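Bowls, a mesh stand and the same old table

September 5, 2023 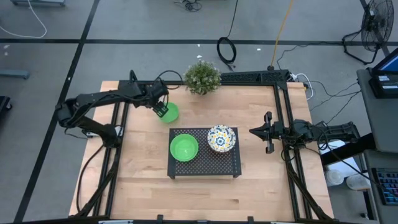 The stand in the middle, with a green bowl and the patterned one on it.

I have been trying to sort out our bowls since July. We had too many of them, they lived in three different cupboards, and every time I wanted one I had to lift out four others first. So I made myself a rule: whatever is used most weeks stays out, and the rest goes in a box for the charity shop in Plimow.

Two green ones survived. The one on the left side of the stand is the one I reach for most. It's a bright green, it's round and plain, and it holds enough salad for two people or enough crisps for one. The other green one is up and to the left, straight on the wood. I was going to give that one away, but it's handy for lemons.

The patterned bowl is the only one I would be upset to break. It has a blue flower in the bottom on a white background, with yellow spots and blue leaf-like marks around it, and the outside goes a darker red-brown lower down. I bought it at the market in Stoltthorpe on a wet morning when I'd gone for something else entirely. The stall had a crate of odd ones and I went through the lot. Mine has no maker's mark. I don't put it in the dishwasher.

The stand came from Corkel. It's black, low and rectangular, with a mesh top and little feet. I think it was sold as something to go under plant pots. I wanted it for bowls — I like them raised up a bit, and crumbs fall through the mesh and can be wiped up in one go when you lift it. It is wide enough for the two bowls side by side. The paint marks if you drag a knife over it, so don't.

The table is butcher block, in strips of lighter and slightly darker wood. I oil it every 6 months and I'm behind. I used to use a more expensive oil and I can't say I see any difference with the cheap one. Two thin coats, a night in between, and keep the cat out.

At the back is the bushy plant with the tiny pale tips. I've moved it along the back edge several times and it seems to do as well in one spot as in another. Someone asked in the comments last time what it was. I've lost the label, so if you recognise it please say.

The charity box is almost full now. It has most of the glass bowls in it and a set of ramekins we never once made a pudding in. Next job is the mugs, which are worse. I'll also write up the shelf brackets when the replacement pair turns up from Bondarchuk, as the first ones had the wrong screws.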